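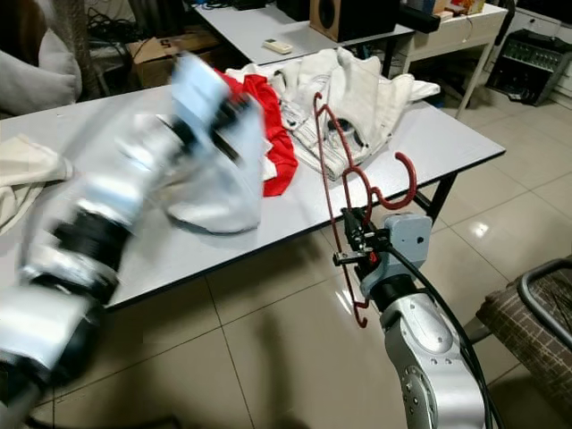
Red hanger and white cloth, with two robot arms at the table.

January 22, 2018

I want to write a little thread about jigsaw puzzles for small children. Many parents asked me in October which one to buy, and I answered too quickly then. Now my daughter and I have tried more of them, so I can answer better.

My daughter is four years old, almost five. My son is seven. They like different things, and this is important for what I write below, please keep it in mind.

First puzzle was the farm from Brotden. It has 20 pieces, thick cardboard, and the picture is very clear: a barn, a cow, two ducks. My daughter did it alone on the second day. After one week she could do it while telling me a story about the ducks.

What I like in the Brotden puzzle is that every piece has something on it. There is no piece which is only blue sky. For a child who is four, a piece of only sky is a sad piece, she does not know where to begin with it.

What I do not like is the box. The lid is weak and it opened in my bag on the bus. I found all pieces, but I had to go on my knees under the seats. Now I keep the puzzle in a cotton bag with a string. 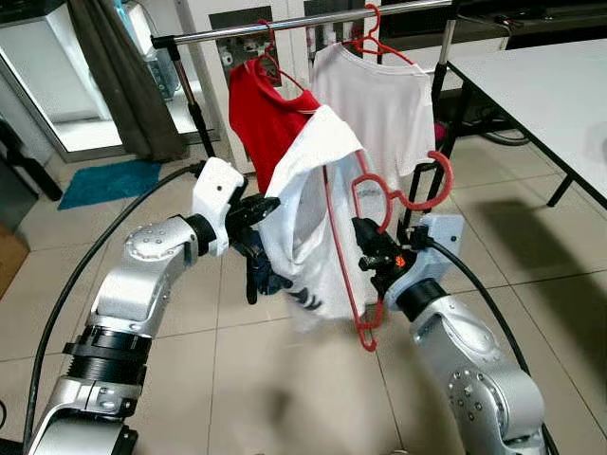 Second one is the sea puzzle from Corutetti. Also 20 pieces, but they are made of wood and they sit in a tray. The shape of each piece is the shape of the animal. This is easier than it looks in the shop, and my daughter was finished with it in one evening.

For a child of two or three years I think Corutetti is the right choice. The pieces are big, the paint is smooth, and the tray helps. For a child of four it is maybe a little bit late. We gave ours to my neighbor and her little boy carries the whale everywhere.

Then my son wanted his own puzzle, of course. He chose the Vondanix space station, 119 pieces. I thought the number was strange, I expected 100 or 120. But one corner is made of a single large piece with the planet on it, so the number comes from there.

The space station took us three evenings. The first evening we did only the border. My son does not like to do the border, he wants to begin with the rocket. I let him begin with the rocket. We made the rocket in the middle and the border around it, and then we had to move the rocket very slowly with a baking sheet.

A small advice – if you have a thin baking sheet without high sides, it is the best tool for puzzles. You can build on it, and when dinner is ready you put everything on top of the cupboard.

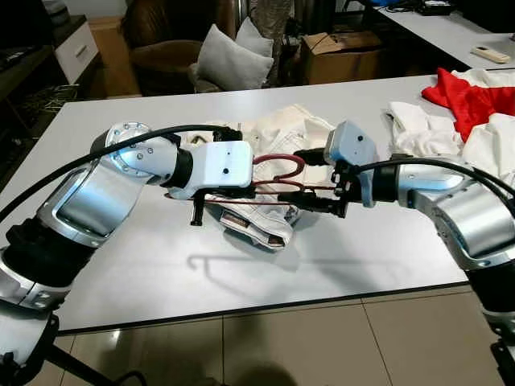 About the hard one. Brophy makes a puzzle of an old town with a market, 243 pieces, and on the box is written that it is for children from six years. I do not agree with this. Half of the picture is roofs, and the roofs are all the same orange.

We started the Brophy town after the holidays and we are still not finished. My son works on it for ten minutes and then he goes to his cars. I work on it when the children sleep. I must admit I enjoy it very much, but I did not buy it for me.

If your child is eight or nine and has patience, take it. The drawings of the market people are lovely, there is a woman with a goose under her arm and a boy who steals a pear.

Somebody asked me what to do when one piece is lost. We draw a new one. Put thin paper over the hole, follow the edge with a pencil, glue it on cardboard from a cereal box, cut it, and let the child color it. Our cow has a new leg now and it is purple.

Also a question about gluing finished puzzles and hanging them on the wall. My children want to break the puzzle after, this is the best part for them, so I have no experience with the glue.

Next I will try floor puzzles, the very big ones. If you have one which your child really likes, please write me the name and the age of the child. I will look for it at the library first, ours lends puzzles also.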